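February 2020, finish bench, spoons again

Back on the small spoons. Umesh wants the mixed lot sorted by finish before anything goes back to Cliteo, fair enough, last time gold and rainbow went in one bag and we heard about it. Pulled out the leftovers from January as well. Those were in the drawer under the sink, unlabeled, my fault.

Finishes in this lot: gold, plain silver, purple, rainbow. Plus the odd ones with a silver bowl and colored handle, which fit none of the bags. Asked Aarti, she says treat the handle as the finish. Umesh says the bowl, as that's what touches food and what the wear test looks at. Going with Aarti for bagging and Umesh for testing, wrote both on the tag. Will regret this.

Tub: switched to the clear shallow one. The old gray bin was too deep, you couldn't tell teal from purple down at the bottom. Low sides mean long handles stick out over the rim, fine on the bench, no good for carrying. Don't stack it.
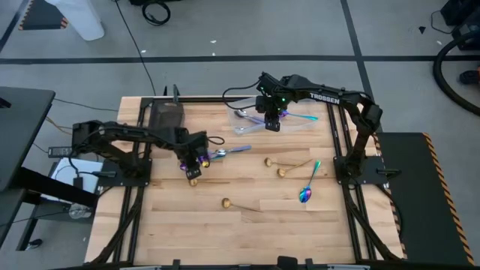

Wood top is kinder to the gold than the steel bench was, fewer hairlines from just sliding them over. Still, pick up, don't drag. Wipe the top down first, grit gets in the joins between the strips and you find it with a spoon.

Rainbow is the pain. Changes color depending how you hold it, teal one way, purple the other, so sorting by eye under the window is hopeless after lunch. Use the desk lamp, bowl up, look straight down at it. Did 30 this way and Aarti checked them blind, we disagreed on 2. Both were blue-ish. Calling those rainbow from now on.

Wash test: Wurner machine, 9 cycles done, normal detergent. Gold holding up. One purple gone dull at the neck where the handle narrows, set aside in an envelope w/ date. Srivastava's sheet asks for 200 cycles, at this rate thats a good while. Ask if we can run overnight.

Soft cloths nearly out. The Ikum ones shed lint all over the silver, dont reorder those. Last order was 1000 tags and no cloths, go figure.

To do
- new labels, bigger letters
- lid for tub??
- ask Umesh re: blue-ish ones, does he want a seperate bag
- photograph the dull purple next to a fresh one, same lamp
- drawer under sink, empty it properly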